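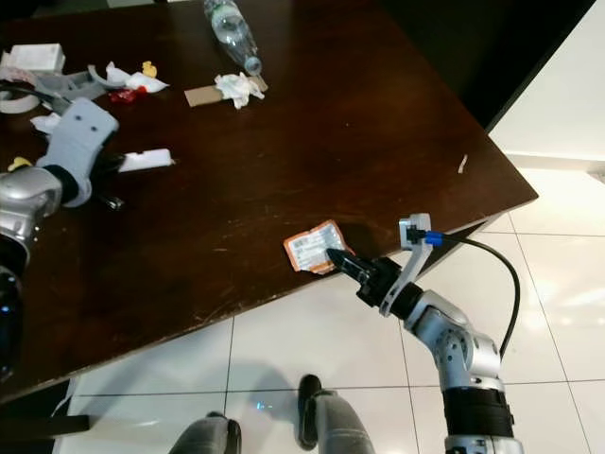
Field assistant wanted for a season of goby watching

I'm looking for one more person to join my small fish behavior project on the island of Lalluris this summer. If you like snorkeling, can sit still in cold water and don't mind typing up notes afterward, please keep reading!

My work is on how male gobies guard their nests, and in particular how they treat the neighbors. Some males chase off anything that swims by. Others let the guy next door wander right up to the eggs (which drives me a little crazy, because I have no good explanation for it yet). Last season we tagged 187 males in the shallow bay below the Tindier station, and I'd like to follow as many of the survivors as we can find, plus a fresh batch from the rocky side.

You'd be in the water most mornings, usually two dives of an hour each, with a slate and a pencil. Afternoons are for scoring video. I have 586 clips left over from last year, so there's plenty to do when the wind picks up and we can't get out. You'll also help build nest shelters out of clay tile and put them down on the sand before the breeding starts.

What I need from you: you're a strong swimmer, you have a current first aid certificate, and you've done some kind of biology coursework or have spent real time outdoors recording animals. A scuba card is nice but we mostly snorkel. Patience counts for a lot. A goby can do nothing for 20 minutes and then do everything in ten seconds.

The job runs for 23 weeks starting in March. You get a shared room at the station, all your food, travel from the mainland and a monthly stipend paid through the Raudsepp Fund. Bring your own mask and fins. I have wetsuits in most sizes, though the small ones are pretty worn out at the knees. The boat, the Desero, is old and slow and you'll learn to drive her.

To apply, send me one page about yourself and a short description of any animal you've watched closely, wild or not. My last assistant wrote about her aunt's chickens and it was great. Please add the name of one person I can call. I read everything on Tuesday evenings, so give me a week to get back to you. If you have questions about the diving or the room, put them in the same email.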